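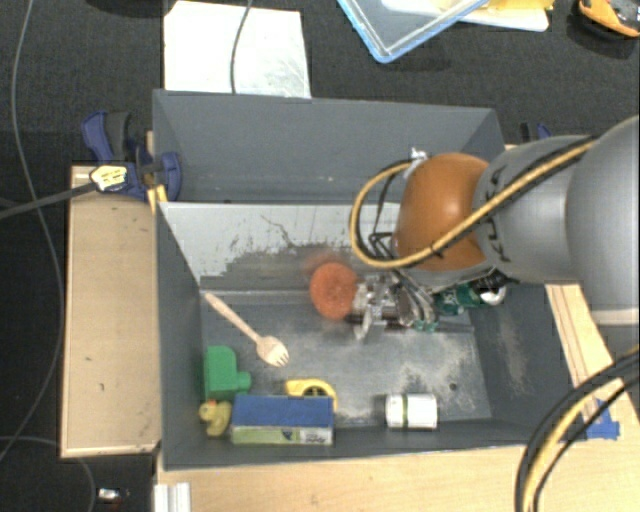
One reader wrote in after the last page on theme park trips to say that the disability pass had gone fine, the lines had gone fine, and the whole day had still come apart at twenty minutes to nine, in the crowd waiting for the fireworks. She asked how other families handle the evening show with a child who can't stand being pressed in on all sides.

The steps on this page are for that one part of the day. They assume you have already sorted out ride access with the park and that you have at least two adults, or one adult and a teenager you trust to hold a spot. The park names are the ones we know best, Plotel and Bavgate, but the method works at any park with a nighttime show.

Step 1. Find out what kind of show it is

Before you plan anything, look up whether the show has a fixed viewing area or can be seen from all over the park. Fireworks are usually the second kind. Water and light shows are usually the first kind, with a roped area, a gate and a standing crowd.

At Plotel the lagoon show has a roped area that holds 500 people. At Bavgate the fireworks go up behind the carousel and can be seen from most of the east side. These need different plans. If the show has a gate, read Step 3 closely. If it doesn't, you can skip to Step 4.

Step 2. Watch the show at home first

Find a full-length recording and play it on the biggest screen you have. Start with the sound low. Play it again a few days later with the sound closer to normal. Write down the minute marks for anything sudden, such as loud bangs, a blackout at the start, or flames.

Bring the list with you. Being able to say "two more loud ones and then it's music" helped us more than anything we bought.

If your child asks to turn the recording off, turn it off. Try again another day. If it never gets past the first few minutes, plan on leaving the park before the show and read the last section of this page.

Step 3. Ask about the viewing area

Call or write to guest services a week or more before the trip. Ask these questions:

Is there a separate viewing area for guests with disabilities?
How many people from one party can use it?
Is it seated or standing?
When does it open, and when does it close?
Can we leave and come back in?
Which side is the exit on?

The last two matter most. Some areas are quiet but have only one way out, through the main crowd. We would take a worse view with a clear exit over a good view without one.

Get the answer in writing if you can, and keep a copy on your phone. Evening staff are often not the same people who answered the mail.

Step 4. Pick your spot in daylight

Walk to the viewing area in the early afternoon, when it is mostly empty. Look for a wall, a planter or a railing you can put at your back. A child with a wall behind and a parent on each side has only one open side to worry about.

Stay clear of speakers, which are often set into lamp posts or hidden in the plants. Stay clear of trash cans too. People cut through to reach them during the show.

Stand in the spot for a minute or two and then walk the way out together. At Bavgate we use the corner by the Metwood snack stand. The view of the low effects is poor and the high ones are fine, and the path to the restrooms is right there.

Step 5. Eat early

Eat before the crowd builds. Table service close to show time runs late, and a picnic package often means eating in the viewing area while it fills up around you. We eat at five, at the Grgić grill at Plotel or out of the cooler, and bring a plain snack for later.

Step 6. Split the waiting

One adult holds the spot. The other stays with the child somewhere quiet until shortly before the show starts. Good places are the far end of a gift shop, a bench near first aid, or a slow indoor ride with no line.

Agree on a time to meet and a way to reach each other. Cell service gets bad when everyone takes out a phone, so don't count on a call going through. Set the time and keep to it.

Check the park's rule on saving places. At some parks one adult may hold space for the family. At others the whole party has to be there when the area fills.

Step 7. Pack one small bag

Ear defenders, already tried on at home
A hat with a brim or a hood
A chewy or whatever is used for fidgeting
A light jacket, even in June
The snack and some water
The list of loud parts

Put the ear defenders on before the first sound. It is much harder to get them on after.

Step 8. Leave before the end, or well after

Choose one and tell your child which it will be. If you leave early, go two songs before the finale. If you stay, sit down where you are and let the crowd go. Give it 24 minutes by the clock before you get up. Heading for the gate with everyone else is worse than any part of the show itself.

If you skip the show

You can often see a good part of it from the parking lot or a hotel window. We watched one from the top deck of the parking garage with the car doors open and the heater on. Our son asked to do it that way again the next night, and we did.

Updated February 4, 2024, with the new exit question in Step 3.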